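Small functions are fine, but please let me read the long one 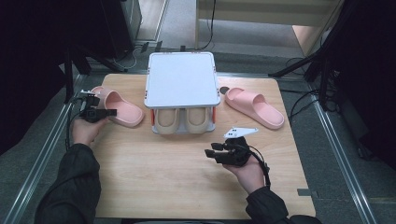

I have been writing code for a living for 12 years, and in that time my favourite piece of code has changed exactly once. It used to be a tiny parser made of functions so short you could fit five of them on a napkin. Now it's a single function in the billing module at Kolum that runs well past the bottom of my screen, and I love it!

Let me explain, because I know how that sounds. I was brought up on the rule that a function should do one thing and be a few lines long. My first team at Solanki enforced it in review. If you went over, somebody left a comment, and you went away and carved the thing up until the comment could be closed. We all got very good at carving. We had methods called processInner and doProcessInner and, in one file I still think about, handleRest.

Then last October I had to track down a rounding error in invoice 3104. One customer, one invoice, a cent out. The calculation began in a lovely little method that called a lovely little method, and by the time I reached any arithmetic I had nine tabs open and had forgotten what I was looking for. Each piece was perfectly clear. The order they ran in, and which of them quietly changed the running total, was spread over the whole folder.

Girish Pandey sits across from me and has far more patience than I do. He suggested we paste everything back into one function, in the order it happens, just to look at it. It took us most of a morning. There was the bug, halfway down: we rounded each line after the discount, then rounded the sum again after tax. Anybody reading from top to bottom would have spotted it. I did a small lap of the kitchen.

We meant to put it all back the way it was, and we never did. The long version has blank lines between the stages and a short comment at the head of each one. It has local variables with real names. You begin at the top with an order and you come out at the bottom with a total, and along the way everything that can happen to the money happens in front of you. New people get it in one sitting. I can't tell you how much fun it is to watch someone scroll through it, nod, and go and make their change.

Now, I'm not asking anyone to go and glue their whole codebase together (please don't, I have to review some of it). If a bit of logic is used in 3 places, pull it out and give it a name. If it's a real idea, like "is this a business day", pull it out even if it's used once, and enjoy writing the tests. Date handling in particular should live as far from me as possible.

What I'd love to see go is the reflex. A step that is only ever called from one spot, takes six parameters and can't be described without describing its caller hasn't been made simpler by being moved. You've just added a jump. I now try asking whether I could understand the new function if I met it by itself, and whether I could skip over it safely when reading the old one. If both answers are no, it stays where it is.

Testing is where people usually push back, and fair enough. At Varier, where I did a short contract, every private helper had its own test file, and the numbers looked terrific. Changing anything meant rewriting the tests first. Our long function gets tested from the outside, with orders going in and totals coming out, and those tests have survived every change we've made behind them.

So if you have a nest of little helpers that everyone is a bit scared of, try the paste. Make a branch, put it all in a single function in running order, and read it with a colleague and a cup of tea. You might split it up again afterwards, quite possibly along different lines. Girish and I are doing the refunds code next, and I've already cleared my afternoon for it.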